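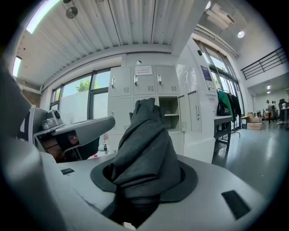 A dark gray garment up through the collar at Barros, with the lockers and the good windows behind.

Gray Area

An afternoon with the woman who looks at returned clothes for a living

Posted 10/04/2020 in Panel

The first thing the head of inspection at Barros did when I arrived was look at my jacket. She didn't say anything about it. She looked at the left cuff, then at the right cuff, then offered me coffee, and I spent the rest of the afternoon with my hands in my pockets.

"Everyone does that," she said later. "Hides the hands. I wouldn't have mentioned it. It's a loose thread, it's not a crime. Don't pull it, though."

Barros takes in clothes that other people have sent back. A customer orders a thing, tries it on in a hallway with bad light, decides against it and puts it in the mail, and from there a good deal of it ends up in front of her team, who decide whether it can be sold as new, sold as something less than new, mended, or let go. She has been at it for 15 years, the last six of them in this building. Before that she did alterations, mostly hems, and before that she was a student of geology, which she thinks was better preparation than the hems.

"It's all layers and damage," she said. "And everybody is very sure of themselves until you turn the sample over."

The room is brighter than I had pictured. I had imagined something with a single hanging bulb and a lot of regret in it. Instead there is a white corrugated ceiling with lights all over it, a long white beam, a run of big dark-framed windows with trees outside, and a bit of red brick at the side to remind you that the place is older than its paint. I told her it was a nice room. She gave this more thought than I had.

"It's a nice room in the morning," she said. "In the morning you get daylight through the leaves, which makes everything a little green, so you don't trust the windows for black or navy. By afternoon you've got the ceiling lights doing most of the work, and they make everything a little dead, so you don't trust those either. You learn where to stand. I could put tape on the floor, but then people would stand on the tape."

Did she have a favorite place to stand?

"Yes," she said, and didn't tell me where it was.

We talked for a while about gray, which is her subject. Most of what comes in is gray, or becomes gray once you have looked at enough of it. She divides the world's clothing into black, gray and "weddings," and she considers dark gray the hardest of the lot. Black shows lint. White shows everything. Dark gray shows nothing at all until it has been packed, shipped and opened by somebody with a strong lamp and an afternoon free to write a review.

"People buy it because it hides things," she said. "Fine. It hides them from me too. A dark gray thing with a dark gray snag on the back, you can look straight at it and see a perfectly good garment. I've done it. I've held one up, said 'lovely,' put it down, and the person next to me has said, 'What about the hole?'"

How big was the hole?

"I'm not going to tell you how big the hole was."

Her rule for gray is that you don't inspect it flat. Flat cloth, she says, is cloth on its best behavior. You bunch it, you push it up from below, you let it fall over itself, and you watch what the creases do. A snag breaks the line of a fold. A seam that has been stretched stands up when the one beside it lies down. She showed me with the nearest garment to hand, shoving a fist up inside it until it made a little mountain with a crumpled top, then walking slowly around it with her head on one side like somebody choosing a melon.

"It looks ridiculous," she said. "My mother came to visit once and asked when I was going to start work."

The busiest month this year was July, when 1,025 pieces came through from a single client, Clolteck, who make plain clothes for people who would like not to think about clothes. Of those, 804 went back out as new. I said that sounded like a good result. She said it depended on who you asked, and that Clolteck had asked twice.

"They'd like it to be all of them. Of course they would. They'd like me to say that a shirt somebody wore to a barbecue is a new shirt. And sometimes it very nearly is! Sometimes a person wears a thing for one evening, stands very still, eats nothing, and sends it back, and I take my hat off to them. But usually there's sauce."

I asked how she could tell if there wasn't sauce.

"Collar first. Then under the arms, then the hem at the back where you sit on it. Then I smell it. People are always shocked by that. What did they think I was going to do, interview it?"

There is a second client she enjoys more, Skinine, who make close-fitting layers in stretchy fabric and whose returns are, in her words, "all psychology." The fit is either right or it's a struggle, and the struggle leaves evidence. She can tell from the cuffs whether a person took the thing off calmly. She can tell from the neckline whether they had help. A surprising share come back inside out, with one sleeve still tucked up inside the body, exactly as they left the customer.

"You reach in to turn it the right way around and you're basically re-living the argument," she said. "I've felt real sympathy. Somebody got stuck in there. Somebody had an elbow up by their ear."

She is strict about turning. A sleeve gets turned by reaching through and drawing the cuff back, never by shaking. A hood gets turned before the body. Pockets get emptied, and what comes out of them goes into a drawer, which she opened for me with some ceremony. It held receipts, a great many hair ties, a dog biscuit, two keys that have never been claimed, and a folded note that read, in full, "ask about the eggs."

"We never found out about the eggs," she said.

The staff keep their own things in the tall light gray lockers in the middle of the room. I asked about the sheet of paper taped across the top of one of the doors, the one with the red text, and she sighed the sigh of someone who has put up a lot of notices.

"Red makes people read it for a week. After that it's wallpaper. If I really want something known I tell one person it's a secret."

The lockers themselves came with the building, and she bears them a grudge. The doors are louder than they need to be. In winter a coat goes in and has to be persuaded to stay in. A man from head office once suggested replacing them with open hooks, which would be friendlier, and she told him she had 200 other people's garments in the room on any given morning and did not intend to hang her own team's coats out among them.

"We'd have inspected them," she said. "You couldn't help it. Somebody would have gone home in a coat with a grade on it."

It does follow her home, she admits. She can't sit behind anyone at the movies. She has bought one sweater in four years and sent it back, then spent a week wondering who had gotten it and what they had thought of her. She irons nothing. When friends ask her whether a dress looks all right, she has learned to say yes immediately, before she has looked.

I asked what she would tell people who send things back. I was hoping for something generous about second chances, and I had more or less written the line for her already.

"Fold it," she said. "That's all I want. I don't mind that you wore it. I don't even mind the sauce. But you had it on, you took it off, and then you rolled it up in a ball and sat on the bag to get it closed. I get it out and it's got a memory of that now. It can take longer to get the creases out than it took to sew it."

And if they've lost the bag it came in?

"Any bag. I'm not proud. We had one come back in a pillowcase, beautifully folded, sleeves in, collar up, tissue between the layers. It had a tear down the back as long as my arm. I was so happy to see it."

That one didn't go out as new. It didn't go out at all. She mended it over two lunch breaks, in a thread that she describes as close enough, and then found that the client didn't want it, so it hangs on the back of the office door and gets borrowed whenever the heating fails. It's dark gray. She made me find the mend, and I stood there for some time, first by the window and then under the lights, turning the thing over while she drank her coffee.

I found a seam. She said that was a seam.

On the way out she asked if I wanted the cuff seen to while I was there. It took her less than a minute, with a pair of scissors she keeps on a string, and she handed the jacket back without comment. Then she looked at the other pocket.

"Did you know that's coming off?" she said.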